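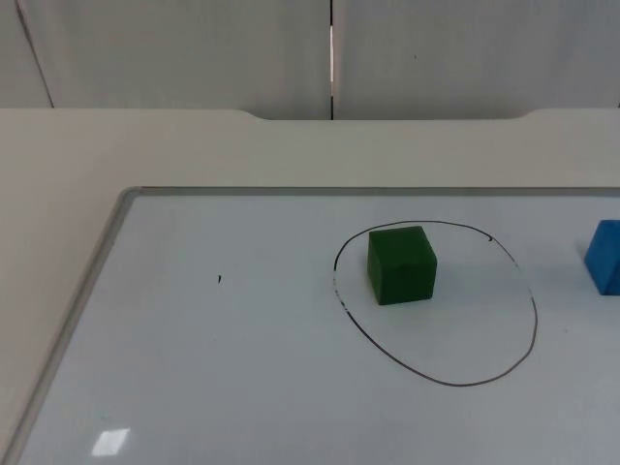

Cekdale libraries to stay open later from May after Begay backs three-year deal

News > Press releases > Community

3 min read

15 January 2018
FOR IMMEDIATE RELEASE

Cekdale's 13 branch libraries will open into the evening from May, under a new deal between the Cekdale Library Trust and regional builders' merchant Begay. The money covers staff, heating and lighting for 3 years. No change to membership, which stays free. No change to Saturday mornings either.

Late opening will run two evenings a week at every branch, till 8pm. Which two evenings depends on the branch. Times will be posted on the doors and at the desk once rotas are agreed with staff.

The move follows a survey of borrowers last autumn. The Trust had 2,000 forms back, paper and online together, and 71 per cent said they would come in more often if the library was open after work. Shift workers and parents of school age children were the keenest. A fair number asked for toilets to be unlocked in the evening as well. They will be.

Hammad Warraich, head of branches at the Trust, said: "We've been shutting at half five for as long as I've worked here. People get off the bus, walk up to the door and it's locked. I've stood inside and watched them do it. This puts that right, and it does it in the small branches as well as the big one in town."

What will be on in the evenings

Borrowing, returns, printing and public computers as normal. Same charges for printing. On top of that, a short programme of clubs and drop-ins, run by branch staff:

- Homework table for ages 8 to 14, with paper, pens and whiteboards to share
- Puzzle and board games night, bring your own or use ours
- Conversation group for people learning English
- Help with forms, letters and online accounts
- Family history, using the Trust's own subscription, at larger branches only

All free. Booking only needed for the form-filling help, as slots are half an hour each and they go fast. Children under eight must have an adult with them after 6pm.

Begay has traded in the Cekdale area since the 1960s and has its head office on the Pretine road. Dirk Lammers, the company's managing director, said: "A lot of our drivers and yard staff live within a walk of one of these branches. Most of them finish after it's shut. When Hammad came to see us he had one page of figures and a map, and we'd more or less said yes by the time the tea was made. We're not asking for our name over the door."

There will be a small notice at each desk thanking the company. Branch names are not changing.

New catalogue

Late opening comes in alongside a new catalogue system, Zalenum, which replaces the one borrowers have used up to now. It goes live before the longer hours start. Existing cards will still work. PINs will not, and everyone will be sent a new one by post or email. Borrowers who have moved house are asked to tell there branch before the end of March so letters go to the right place.

Reservations already in the queue will carry over. Saved reading lists will not, so please print or copy out anything you want to keep.

The catalogue will be offline for two days during the switch. Branches will stay open and staff will issue books by hand. No fines will be charged for anything due back on those days.

Jobs

The Trust will be taking on part-time evening staff at most branches. Adverts go out next month. Library experiance is useful but not needed, training given. Application packs from any branch desk or from the Trust office.

ENDS

Notes to editors

1. The Cekdale Library Trust is a registered charity and has run the district's libraries since they transferred from the council.
2. The Pretine branch is closed for roof repairs until the spring. It is included in the late opening and will start with the others.
3. The mobile library timetable is not affected.
4. Hammad Warraich and Dirk Lammers are both available for interview. Please ring the Trust press desk, mornings best.
5. Full survey results on request.

Shares: 13
Comments: 3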